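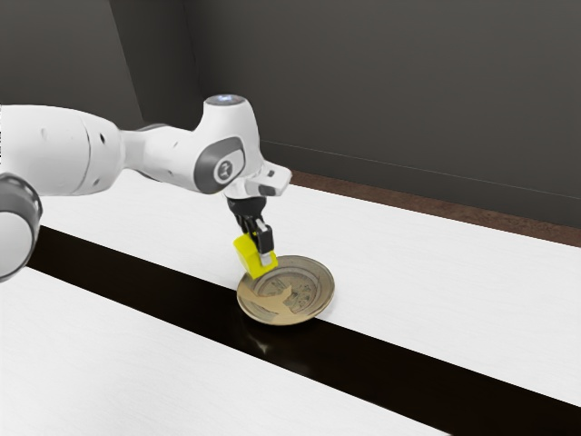

*Fig. 1: Yellow block in the gripper, right over the rim of the gold plate (simulation)*

So my part of the Skumesar project was getting a simulated arm to put a block on a plate, and wow, I did not expect a plate to eat up all of July! I ran 399 tries with my first grasp settings and then changed the grip height by 2 mm (my lab partner's idea, I'll admit it). The plate is shallow but that raised rim is mean – come in too low and you clip it.
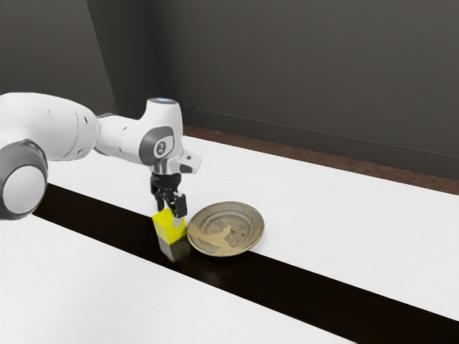
*Fig. 2: Both fingers on the block, just left of the plate*

I like this view for checking the grip, since you can see the fingers clamping near the top of the block. Next up I want to randomize where the plate goes, and I still have 11 failed runs from the last batch to replay.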